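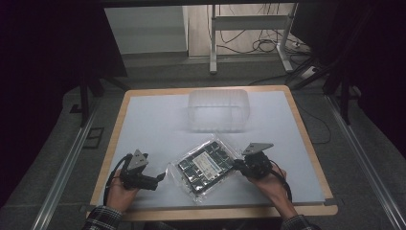

Buying the second pair of grippers before the second table was the best call in the whole plan, Bergþóra Brøndum told the Roltham meeting, and she'd make it again tomorrow.

It's easy to see why she's pleased! The Mendanau workshop has its equipment budget for the year, signed off on 13th February, and for once the small stuff got real attention. The plan covers 2 pairs of hand-held grippers, a spare set of cables, new jaws, and 135 bagged circuit boards to practice on, all for $2,928. Boards in clear bags are a tough thing to pick up well (the plastic slides and crinkles, and the board inside shifts), so it's great to see them on the list right next to the hardware.

The bigger purchase comes later. Mendanau wants a robot arm for its packing line and has asked Zandurine and Norðdahl for quotes, with a decision due in May. Until then the team will keep working by hand with the grippers, bagged board by bagged board, and use what they learn to settle how much reach and what kind of jaw the arm needs. That's a smart order to do things in, and a lot cheaper than finding out after delivery.

Brøndum also got a line added for wear parts, which had been left out of last year's budget completely. Jaws and cables will now be reordered on a schedule, and the money for them can't be moved to anything else.

Both suppliers have been invited to Roltham to try the job themselves before they send final prices. Norðdahl has already said yes.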